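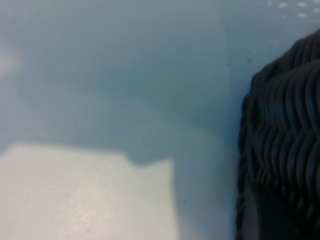 시미유(Simiyu) 구의원 보궐선거 후보 토론회 관찰 보고서

정치커뮤니케이션 실습 수업 학기말 보고서
작성: 펜도 몰렐(Pendo Mollel), 에라스토 바라사(Erasto Barasa)

1. 들어가며

우리 조가 이 주제를 고르기까지는 시간이 꽤 걸렸습니다. 처음에는 전국 단위 선거의 텔레비전 토론을 다루려고 했는데, 자료를 모을수록 이미 좋은 연구가 너무 많아서 학부생인 우리가 보탤 말이 별로 없겠다는 생각이 들었습니다. 그러던 중에 에라스토가 자기 동네인 시미유 구에서 10월에 구의원 보궐선거 토론회가 열린다는 안내문을 보고 왔고, 수업이 끝난 뒤 복도에서 한참 이야기를 나누다가 그 자리에서 주제를 바꾸기로 했습니다. 계획서를 다시 내도 괜찮다고 흔쾌히 허락해 주신 교수님께 이 자리를 빌려 감사드립니다.

우리가 알고 싶었던 것은 단순했습니다. 동네 현안을 두고 벌어지는 작은 토론회에서 후보들은 서로의 말에 얼마나 대답을 할까, 그리고 그 자리에 온 주민들은 무엇을 듣고 돌아갈까 하는 것이었습니다. 큰 선거의 토론은 준비된 문장을 번갈아 읽는 자리라는 비판을 자주 받습니다. 그렇다면 후보와 유권자가 시장에서 마주치는 규모의 선거에서는 사정이 좀 다를지, 우리는 은근히 다르기를 바라면서 조사를 시작했습니다. 이런 기대가 관찰에 섞였을 수 있다는 점은 미리 적어 두는 것이 맞겠습니다.

2. 배경

시미유 구는 강을 끼고 있는 오래된 주거 지역으로, 아래쪽은 시장과 작은 공장이, 위쪽은 비교적 새로 지은 연립주택이 차지하고 있습니다. 이번 보궐선거는 전임 의원이 건강 문제로 물러나면서 치르게 되었고, 후보는 2명이었습니다. 한 사람은 시장 상인회 쪽에서 오래 활동한 후보이고, 다른 한 사람은 구청에서 일하다 나온 후보입니다. 보고서에서는 두 분을 각각 '상인회 출신 후보'와 '구청 출신 후보'로 부르겠습니다. 두 분의 이름을 쓰지 않은 것은 개인에 대한 평가로 읽히지 않았으면 하는 마음에서입니다.

선거의 가장 큰 쟁점은 롤루스베르크(Rollusberg) 길 버스 노선이었습니다. 구에서는 언덕을 오르는 이 노선을 줄이고 시장 쪽 노선을 늘리는 안을 내놓았는데, 위쪽 주민들의 반발이 컸습니다. 그다음으로 많이 이야기된 것이 시장 주차장 문제와 강변 산책로의 조명이었습니다. 외지 사람이 들으면 사소해 보일지 몰라도, 에라스토의 어머니는 버스 이야기만 나오면 저녁상을 물릴 때까지 말씀을 멈추지 않으십니다.

3. 조사 방법

우리는 토론회 현장에 직접 가서 각자 필기를 했고, 나중에 주최 측이 공개한 녹음을 들으며 발언을 글로 옮겼습니다. 발언은 문장이 아니라 '주장 한 덩어리'를 단위로 나누었습니다. 한 후보가 같은 내용을 길게 풀어 말하면 하나로, 중간에 다른 주장으로 넘어가면 둘로 보았습니다. 이렇게 나눈 발언이 모두 363개입니다. 사회자의 말과 인사말은 뺐습니다.

각 발언에는 상대의 말에 대한 응답인지, 자기 공약의 소개인지, 상대에 대한 비판인지, 아니면 그 밖의 것인지를 표시했습니다. 둘이 따로 표시한 다음 맞춰 보았는데, 첫날에는 의견이 너무 자주 갈려서 기준을 다시 썼습니다. 특히 "그 점은 저도 잘 알고 있습니다만"으로 시작해서 전혀 다른 이야기로 가는 발언을 응답으로 볼 것인지를 놓고 오래 다투었고, 결국 질문의 내용이 뒤에 한 번이라도 다시 나올 때만 응답으로 치기로 했습니다.

토론이 끝난 뒤에는 나가시는 주민들께 짧게 소감을 여쭈었습니다. 서서 나눈 대화라 깊이 있는 면담이라고 하기는 어렵고, 수치로 정리하지도 않았습니다.

4. 토론회에서 본 것

토론은 저녁 7시에 시작했습니다. 첫 순서인 버스 노선에서 두 후보는 처음부터 끝까지 부딪혔습니다. 상인회 출신 후보는 시장 쪽 노선을 늘려야 장사가 살고, 장사가 살아야 구의 살림도 나아진다고 했습니다. 구청 출신 후보는 언덕 위 어르신들이 병원에 갈 방법이 없어진다며 노선을 그대로 두자고 했습니다. 두 분 다 맞는 말씀을 하시는데 같은 버스를 두고 하는 말 같지가 않았습니다. 사회자가 "그러면 두 노선을 다 운영할 돈은 어디서 나옵니까" 하고 물었을 때 비로소 객석이 조용해졌고, 우리 둘 다 필기장에 이 대목을 크게 표시해 두었습니다. 아쉽게도 답은 두 분 모두 짧았습니다.

주차장 순서는 분위기가 달랐습니다. 구청 출신 후보가 예전에 검토된 안의 내용을 꽤 자세히 설명했고, 상인회 출신 후보가 그 안이 상인들에게 어떤 불편을 주었을지를 하나하나 짚었습니다. 응답으로 분류한 발언이 가장 많이 나온 것도 이 순서입니다. 둘 다 잘 아는 이야기를 할 때는 서로의 말을 듣는구나 싶어서 저희는 조금 반가웠습니다.

강변 조명에서는 뜻밖에 의견이 갈리지 않았습니다. 두 후보 모두 등을 더 달자고 했고, 그러자 남은 시간은 누가 먼저 그 말을 꺼냈는지를 따지는 데 쓰였습니다. 녹음을 글로 옮기면서 가장 힘들었던 부분이기도 합니다. 두 분이 한꺼번에 말씀하셔서 같은 구간을 몇 번이나 되돌려 들어야 했습니다.

5. 주민들의 이야기

대화를 나눈 주민들은 대체로 누구를 찍을지 이미 정하고 오신 분들이었습니다. 시장에서 그릇 가게를 하신다는 분은 마음을 바꾸러 온 것이 아니라 얼굴을 보러 왔다고 하셨습니다. 언덕 위에 사신다는 한 분은 병원 이야기를 꺼내 준 것만으로도 고맙다고 하시면서, 그래도 돈 이야기에 대답을 못 한 것은 서운하다고 덧붙이셨습니다. 우리가 분류표로 붙잡으려던 것을 이분은 한마디로 말씀해 주신 셈입니다.

6. 논의와 한계

규모가 작으면 대화가 더 잘 될 것이라는 우리의 기대는 절반쯤만 맞았습니다. 주차장처럼 구체적이고 두 후보가 모두 경험한 문제에서는 주고받는 말이 살아났지만, 지지층이 뚜렷이 갈리는 버스 문제에서는 큰 선거와 별로 다르지 않게 각자 자기 쪽 주민을 향해 말했습니다. 그래서 우리는 토론의 크기보다 쟁점의 성격을 먼저 보아야 한다는 쪽으로 생각이 기울었습니다.

다만 토론회 한 번을 보고 하는 말이라 조심스럽습니다. 또 에라스토가 이 동네 주민이라는 점도 분류에 영향을 주었을 수 있어서, 버스 순서의 발언은 펜도의 표시를 우선했습니다. 다음에 기회가 된다면 이웃 구의 토론회도 함께 보고, 객석에서 나온 질문까지 분석에 넣어 보고 싶습니다.

7. 맡은 일

현장 필기와 발언 분류는 함께 했습니다. 녹음을 글로 옮기는 일은 전반부를 펜도가, 후반부를 에라스토가 맡았고, 주민 대화는 에라스토가 주로 진행했습니다. 보고서 초고는 펜도가 썼습니다. 분류 기준표와 발언 전문은 부록으로 따로 제출합니다.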